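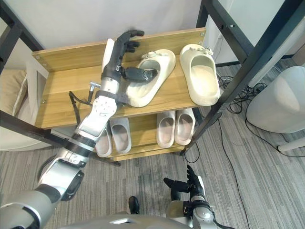 Couldn't you just turn the grip force down and be done with it, asked a reply under my last post about the slipper job. We tried that first. It didn't fix the fault, and it hid it for a while. Thread on what went wrong at Waltdale and where we're up to.

The job is tidying a shoe rack. Left hand lays its fingers on the top shelf, thumb goes into the opening of a slide, hand closes, slide gets lifted and put down straight. Right hand waits with its fingers up until it's needed.

We had a block of 300 lifts planned to sign off the new thumb settings. Run 244 is where it stopped.

What happened on 244: thumb went in, hand closed, slide came up, slide went down. Controller sent the open command. Fingers opened. Thumb didn't.

The arm then started its move back to the rest position with the thumb still hooked in the slide. The slide caught on the back panel of the rack and the wrist took the load.

The collision limit on the arm should have stopped it. It did stop, but late. The rack had already shifted on the carpet by then. I hit the e-stop as well. Nobody was inside the reach line and nobody was hurt.

Damage: one thumb tendon stretched, a scrape on the wrist band, one slide with the strap pulled away at the side. Rack is fine.

First guess was the slide. The opening is fairly snug and the sole is thick, so the thumb ends up pressed against something that pushes back. We blamed friction and dropped the grip force.

With the force down, the thumb let go every time. It also dropped slides, so the job was useless, and the logs still looked wrong to me. The thumb motor was drawing current for a moment after the open command. Same pattern, smaller.

Pulled the older logs. The pattern is in there from early on. It gets longer as the hand warms up. On the first runs of the morning you'd miss it unless you zoomed right in.

The cause, as far as we've got: the hand driver (Flernex, the version we've been on since August) treats a stalled thumb as a thumb that's holding something. If it's stalled when the open command comes in, it waits for the stall to clear before it moves. Pressed hard into a slipper, it doesn't clear.

The fingers don't do this. They have their own release path. Only the thumb goes through the hold check, and I couldn't find that written down anywhere in our notes.

Second problem, and the one I care about more. The arm started moving before it knew the hand was open. Our sequence sent "open", waited a fixed time, then moved. It never asked the hand where the thumb was. That's our code. I wrote part of it.

A fixed wait is fine until the day it isn't long enough. It had been long enough 243 times, so we'd stopped thinking about it.

Third problem: the collision limit. It had been raised for a different job, lifting heavier things out of a bin, and never put back. It was 16 newtons over what this job was supposed to run at. There was a line for it on the setup sheet. The line was ticked.

What's changed so far:

The arm can't leave the rack until the hand reports the thumb open. If it doesn't get that within 2 seconds, everything holds still and the light goes amber. A person has to come and clear it.

Grip force is back to where it was. The low setting was covering for the release fault and I don't want it there as a comfort.

Limits now load with the job file. You can't carry them over from the last job. If the file has no limit in it, the arm won't power up.

The tick box is gone. Whoever sets up has to type in the value they read off the screen. It's slower and people have already grumbled.

Not fixed yet: the driver itself. We've reported it and sent the logs. Until there's a new version we open the thumb with a small back-off first, which takes the pressure off, then send the real open command. It's a workaround and it's labelled as one.

Also not fixed: the cables on the floor by the frame post. They had no part in this, but when I went for the e-stop I had to step over them. They're getting moved before the next block.

Somebody else asked if the right hand was affected. Same driver, so yes, it would do the same thing. It just hadn't been asked to grip anything that pushed back. It has the same back-off now.

The crew at Somogyi run the same hands on a different arm and they've checked theirs. They saw the late current too. Their sequence already waited for the hand to report, so it never turned into anything. Good on them.

Grindthorpe is sending a replacement tendon. Until it arrives we're doing dry runs with the spare hand, no slippers on the top shelf, just the motion and the hold.

When we go again we start the block from the first run. I'm not counting the earlier ones.

If you run thumbs through a hold check, go and look at your current after the open command, late in the day, with the hand warm. I'll post our plots once I've cleaned up the axis labels.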